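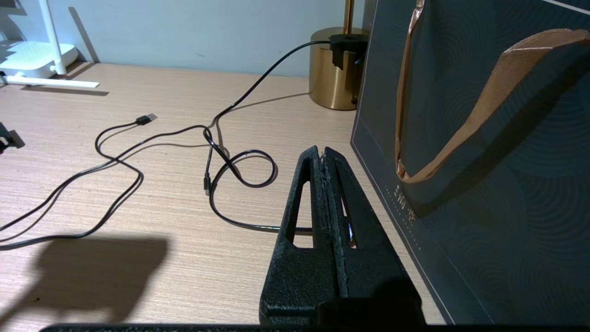

The Ahonen portable digital recorder is sold to choirs, folk clubs and small ensembles that wish to document their own performances without engaging a studio. This review was prepared for the music lending service at Odusbridge, which holds equipment on behalf of member groups and is asked each January to recommend purchases for the coming season. The recorder was used over one full term, at rehearsals, at a Friday evening concert and at two sessions of unaccompanied singing. It charges by cable from an ordinary USB-A plug, of the black kind with a silver metal end seen on the desk, and members will probably own several already. No mains adaptor is supplied.

Sound quality

The built-in microphones give a clear and fairly natural account of a mixed choir at moderate distance. Inner parts can be followed without difficulty, and consonants are not exaggerated. Solo fiddle was well served. The concertina was less so: the upper notes took on a hard edge when the player sat close, and moving the recorder back into the hall cured this only at the cost of some detail in the left hand. Low drums are reproduced lightly. Groups whose music depends on them should plan to use external microphones, for which 2 sockets are provided.

Handling

The controls are large and sensibly placed. Recording begins with a single press, and the level may be altered during a performance without any audible click. The display is legible in a dim church, although its brightness returns to the highest setting each time the unit is switched on - a nuisance during quiet items. Files are named by number only. After a term of use our test unit held 196 of them, and sorting these for the archive took the greater part of an afternoon.

Software

Recordings are transferred by means of a program named Rinetix, which must be installed before first use. It is adequate for trimming the beginning and end of a track and for adding titles. It does not allow the spelling of song titles with accents, and Irish and Portuguese items had to be corrected elsewhere.

Comparison

The Irent recorder already held by the service is heavier and slower to start, but its bass response is fuller and its carrying case is of better quality. The Ahonen is the better choice for spoken introductions, solo voices and small string groups. Ceilidh bands and brass players should continue to request the Irent.

Recommendation

The Ahonen is recommended for purchase, with a limit of 3 units for the present season. Loans will be for one week, renewable on request. Borrowers are asked to copy their recordings before returning the unit, as all files are erased on receipt. Bookings should quote catalogue number 1103.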